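Skistura student robotics club – progress report for June
Prepared for the Mondia small grants office by Valentin Auer 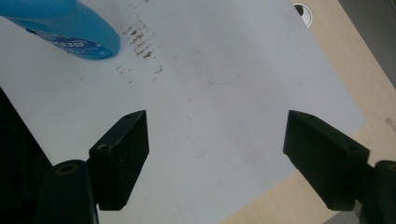
How much of the grant has been spent so far?

Of the $1000 awarded, $126 is left. The rest went to motors, screws and two spare gripper fingers.

The students have recorded 108 practice grasps with the hand-held gripper, mostly bottles and other light items on paper. Our target is 1000 by the end of the school year – we are behind. The Sikov team starts on sorting next. The Chauvin team is still fixing its wrist joint and will report separately.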